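March
By the Londonwood home and garden desk

Wallpaper is back in Londonwood, and in a big way! The Gittins Street paint and paper shop says it has already sold 582 rolls this year, more than it sold in the whole of last year, and most of them are going up in kitchens, of all places.

Florals are leading the charge. Big loose blooms, ribbons, bows, the kind of thing your grandmother might have picked for the guest bedroom, are now heading for the spot behind the toaster. The shop has given over its entire front window to them, and on a bright morning it stops people on the sidewalk.

Part of the fun is how little paper a kitchen takes. The strip between the counter and the cabinets is small, so a good many buyers get by with 2 rolls and a free afternoon. Gittins keeps a bin of odd rolls by the register at up to 70 percent off, and if you aren't fussy about matching the rest of the house (plenty of people aren't) you can do a whole back wall out of that bin.
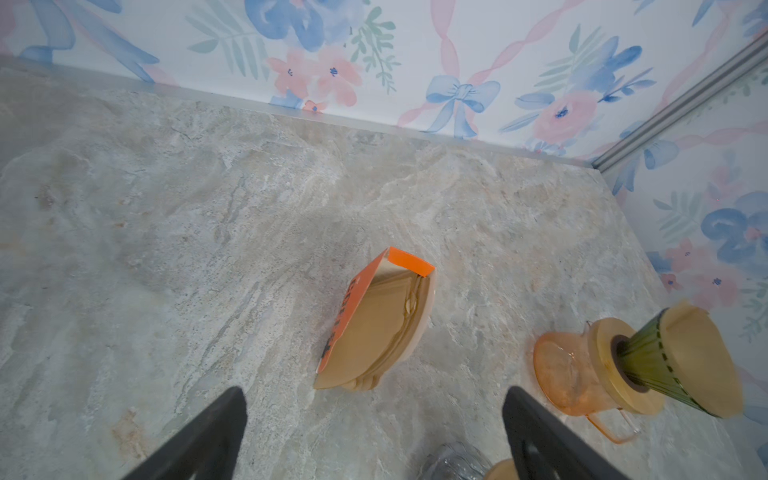 The shop is also running a free hanging class through the end of the month, and it's a treat. Everybody gets a smoothing brush, a bucket and a stretch of practice wall in the back room. You learn to measure from a plumb line, how to book the paper after pasting, and how to get around an outlet without tearing anything. Power off at the breaker first, please! The evening session starts at 6:30 and there is coffee.

Corners are what most beginners worry about, and the class spends a good half hour on them. The trick is to stop the sheet just past the corner and start a fresh one on the next wall, lining up the pattern as closely as you can. A busy floral is very forgiving here. Stripes are not, and the staff will tell you so cheerfully.

For kitchens, the shop suggests a vinyl-coated paper that can take a damp sponge, and keeping any paper well back from a gas burner. Clear caulk along the bottom edge helps keep splashes from creeping up behind the sheet. Renters have been asking for peel-and-stick, and there are now two full racks of it near the door.

Over at Clandia, the tile and fixtures place across the street, they're getting into the spirit too. Bring in a scrap of your wallpaper and they'll pull counter samples and trim to go with it, no appointment needed. It's a lovely way to lose an hour.

Sign up for the class at the Gittins register. Space is tight in the back room, so go early, and bring your wall measurements if you want help working out how many rolls to buy. Parking is free in the Grandix lot after five.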